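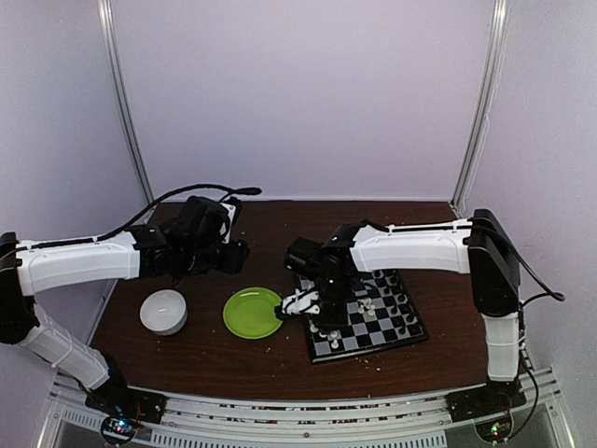
4.2 What counts as a cleared table

The claim we set out to test is a common one in the household literature: that people share a working idea of when a table is clear, and that disagreements are mostly about effort. Haslinger and Dierckx put this strongly in their Plellik report, where a table is clear once "nothing is left that belongs somewhere else." We doubt that the phrase does as much work as they want it to. Belonging is exactly what the people in our households argued over.

Figure 3. A tabletop setting with a white bowl, a lime-green plate and a chessboard on dark brown wood grain.

Take the three items in Figure 3. A bowl and a plate are easy cases on paper, and both coding guides we inherited (Sinness and Rullbridge) list them under "dishes, return to kitchen." The chessboard has no such home. In the Rullbridge guide it falls under "leisure," to be put away; in the Sinness guide it may be treated as a fixture if the household says so. The same table can therefore be scored clear under one guide and not clear under the other, with no one having moved anything. Earlier studies report agreement between coders without saying which guide was in use, and we do not see how their figures can be compared.

We asked 94 adults to sort written lists of tabletop items into "stays" and "goes," giving 657 usable sortings after blanks were dropped. Dishes were not as settled as we had been told. Several people kept a bowl on the table when the list gave it no contents — a bowl, they wrote, may be there for fruit or keys. Plates were sent away more often, though the wording of the list may have pushed people in that direction. Board games split the group, and the split did not follow age or household size in any way we would be willing to defend.

Van Wijk has suggested to us that color and matching explain part of this: a plate that does not match the bowl looks left behind, while a matching pair looks set out. It is an appealing idea and we have no good evidence for it. Our lists named colors in only 2 of the item sets, and the answers to those were too mixed to use. A larger sorting task planned with De Graaf at Urrutia, with 300 people and actual tableware, may settle the point, although we would want the matching rule written down before the first sorting is done.

For the rest of this paper we score dishes and games separately and report no single "clear table" measure.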